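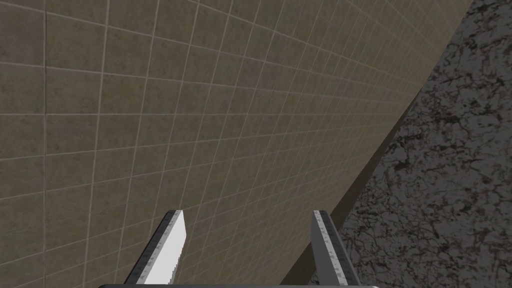 シミュレーション、手先カメラ視点。タイル壁と石目調の面の境目に向けて、グリッパを開いた状態。

遠隔操作による教示 作業ギャラリー

Vesisで進めている遠隔教示の作業記録から、シミュレーション側の手先視点を掲載する。操作者はマスタ装置を手で動かし、シミュレータ内のアームがそれに追従する。記録の対象は関節角、手先位置姿勢、グリッパ開度、手先カメラと固定カメラの映像である。

ページの構成は、先頭に手先視点の一枚、以下に同じ作業系の設定と手順の覚え書きとした。覚え書きはTegwen Eynonが11月に整理したものに、Roswitha Haslingerが操作者側の注意を追記している。

手先視点について
フィンガは二本平行で、それぞれの左側の縁に細かい畝状の模様を持つパッドが付く。画面下端にはグリッパ基部がわずかに入る。左フィンガの内側の面は光を受けてほぼ白く、右フィンガは中間的な灰色に出ている。左右の明度差が大きいため、輝度だけでフィンガ領域を抽出する処理はこの視点では使わない。領域マスクはレンダラから直接出力する。

背景の材質
壁は茶系のタイルに淡いクリーム色の目地、隣の面は黒と灰のまだらの石目調。目地は規則的な格子なので、視点の傾きを目で追いやすい。石目調の面にはそうした手掛かりがなく、操作者が奥行きを読み違えやすい。Haslingerの追記では、石目側へ手先を寄せるときは固定カメラの画面を併用すること、とある。壁と石目面の間には暗い帯が通っており、接近方向の目安として使える。

マスタ装置
Drimachの卓上型を使用。並進と回転のスケールは個別に設定する。教示開始時は並進を小さめに取り、対象物に近づいてから変更しない。途中で倍率を変えた記録は速度の不連続が残り、後段の平滑化で手先軌道が膨らむ。クラッチを切ってマスタ側だけを戻す操作は可。ただしクラッチ区間にはフラグを立て、学習用の切り出しから除外する。

グリッパ操作
開閉は連続値で記録する。二値に落とすのは変換時。操作者にはトリガを一定の速さで引くよう指示しているが、個人差は残る。開いた状態での接近中にトリガへ指を掛けたままにすると、開度に細かい揺れが乗る。接近中は指を離しておく。

記録の現状
収録済みの教示は2,881件。このうち482件は再確認待ちで、理由の大半はクラッチフラグの欠落と、開始姿勢のずれである。開始姿勢は21通りを用意し、操作者が選ぶのではなく収録ソフトが順に割り当てる。やり直しの場合も同じ姿勢から始める。

再生確認
教示後、記録した関節角を同じ初期状態に流し込み、手先視点と固定視点の両方で再生する。確認者は操作者と別の人とする。見る項目は、壁面への干渉、フィンガ先端の接触位置、終了時の開度。再生が元の記録と一致しない場合は物理演算の刻みを先に疑う。旧版のZornov変換スクリプトでは、末尾のフレームが一つ落ちる不具合があった。現行版で修正済み、旧版で変換したファイルは再変換すること。

直接教示との違い
Yokoyamaの実機セルでは、アームを手で持って動かす直接教示も行っている。力の加減が操作者の手に返る点は有利だが、手先カメラに腕や手が映り込む。遠隔操作の記録と混ぜる場合は、映像側に収録方式のラベルを付ける。関節角の雑音特性も異なるため、平滑化のパラメータは共用しない。

操作者向け追記（Haslinger）
手先視点だけを見続けると、フィンガの先端より手前で起きる干渉に気付かない。壁に沿って斜めに進むときは、一度止めて固定視点を見る。停止は短くてよい。停止区間は変換時に詰めるので、記録の長さを気にして急ぐ必要はない。失敗した教示も消さずに終了操作まで行い、結果欄に「失敗」と入れる。途中で収録を強制終了すると時刻同期のログが閉じず、その回は使えなくなる。

ファイル名の規則と結果欄の書式は、収録手順書の第2版を参照。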